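Kitchen tiles, two colours or one?

kip_rashidi
Doing up my mum's old kitchen, tiny room, 9 square metres. Grout is the bit I'm stuck on. White, grey or sand? Walls are going to be tan, floor grey. Tiler wants an answer by tomorrow 6pm and I keep changing my mind. 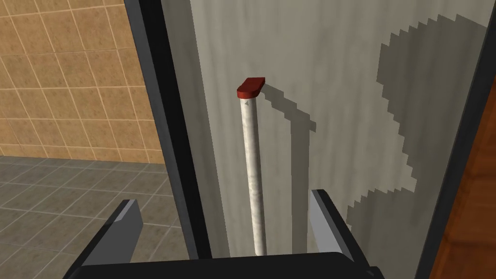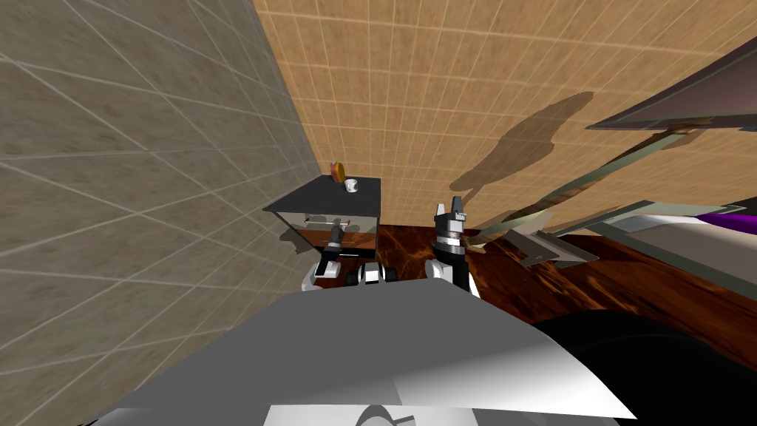

Anyway budget is 60 quid for the grout and sealer, the rest is spoken for. Gas hob so there will be grease. Last place had bright white and it was yellow behind the cooker inside a year, never again. But my sister says dark grout makes a small room look like graph paper.

mwanyama
Your sister's right. Go one shade darker than the tile and stop there. Sand for the tan walls, mid grey on the floor. Done.

Subira M
Disagree with the above. Two grouts in a room that size looks bitty. One light grey all through, walls and floor. Did mine in Flasov light grey, still fine after two winters and I fry everything.

mwanyama
Light grey on a floor? By a back door? Good luck with that.

Subira M
We take our shoes off, try it

takumi_m
Colour matters less than whether you seal it. Wipe on, leave 25 minutes, buff, second coat next day. Everyone skips the second coat then moans about stains. Also get the tiler to do narrow joints on the walls, less grout to clean full stop.

kip_rashidi
Does the sealer change the colour? Someone at work used Devasum and said it went darker

takumi_m
Some do. Do a spare tile first and let it dry overnight. You've not got overnight have you. Get a colourless one then, and still test a corner.

L Cunha
Epoxy behind the hob. Costs more but grease wipes straight off. Ordinary stuff everywhere else.

mwanyama
Epoxy is horrible to work with, tiler will charge extra, ask first. Mine wanted 19 an hour on top becuase it sets so fast.

L Cunha
For one small bit of wall? He saw you coming

kip_rashidi
ok rang him. No epoxy, he flat refuses. Leaning sand on walls, mid grey on floor. Sorry Subira. Swai do both colours in the small bags so I don't end up with half a sack in the shed

Subira M
Your kitchen. Still think it'll look bitty. Put up a pic when its done

takumi_m
Buy all the bags of one colour in one go and check the batch number matches. Mine didnt, and theres a line across the wall by the fridge that I see every single morning.

kip_rashidi
good shout, off to the shop before it shuts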